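27/01/2026

I slept badly and came to the museum before the heating was on. The storeroom in Rustden is cold in the morning, and I kept my coat on until ten. Today I wanted to finish the page for the tall jar, the one with the brown glaze and the two small handles, number 514 in the old register. I did not finish it.

The problem is the same as last week. The register says "from the Ponon sale" and nothing more. There were two Ponon sales, one in May and another the next winter, and the jar could be in either of them. I have the printed list of the May sale on my desk. Lot 51 is "a large jar, brown, with handles, repaired." It sounds like ours, but ours has no repair that I can find. I went over the neck and the foot with the small lamp for nearly 60 minutes. There is a firing crack inside the foot ring, and perhaps a person in a hurry took this for a repair. I would like to believe it. In my notes I wrote "possibly lot 51" with a question mark, and then I made the question mark bigger.

I also corrected my description of how the jar was made. Before, I wrote that it was thrown in one piece. Now I put my hand inside (with the glove, slowly) and I can feel a ridge a little under the shoulder, going all the way round. So the upper part was made separately and joined. The glaze is thick over this place, so from outside you see only a soft line. I was a little ashamed that I did not check it the first time. In the language I grew up with we have one word for "joined" and "glued," and I had to look up which English word a potter would use. I took "luted," and then I worried that visitors will not know it, so on the short label it will be "joined with wet clay."

After lunch there was a letter from Chu, the dealers, in answer to mine from before the holidays. They are polite. They say their stock books for those years were given to the archive at Wustosis, and that I may ask there for a copy. It is 8 boxes, without an index. I wrote to Wustosis at once and rewrote the first sentence four times, because it sounded like an order.

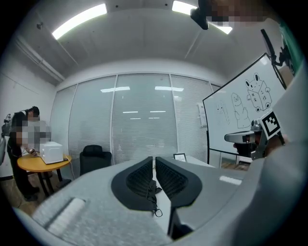 Grippers by the light grey desk.

Then I did the small things. I typed the measurements again, height first and then width, as the house style wants. I changed "stains" to "marks" in two places. I put the tissue back around the handles and closed the box, and wrote the shelf on my hand as I had no paper near.

At home I made soup with the last leeks. I keep thinking about the years between the sale and our register. Somebody had this jar in a hall or beside a stove, and we have no line about it. On the page I must leave this space empty and write "whereabouts unknown," which looks very cold when it is typed.

Tomorrow the bowl with the chipped rim, and I must remember to bring the thick socks.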